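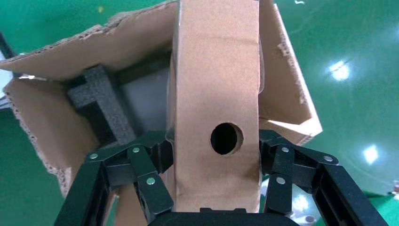

Slide 1. Hello, thank Suha Zein for the invite, then straight in!

Quarry dust in Baláž: 134 homes, over 3,000 filter readings, and I love every one of them. Say why we hung samplers on washing lines (cheap, at head height, and people look at them daily).

Slide 2. Map. Point out the school, 600 metres downwind. Pause here, let them find it themselves.
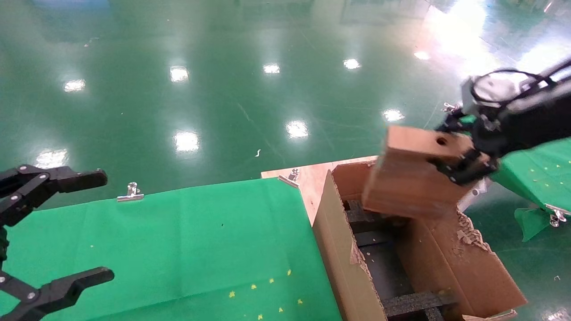 Cardboard block with a small round hole, held over an open box.

Slide 3. The December dip – my favourite chart! Lorry traffic stopped and the line just drops. Lenuța Rusu has the rain data if anyone asks.

Leave 5 minutes for questions.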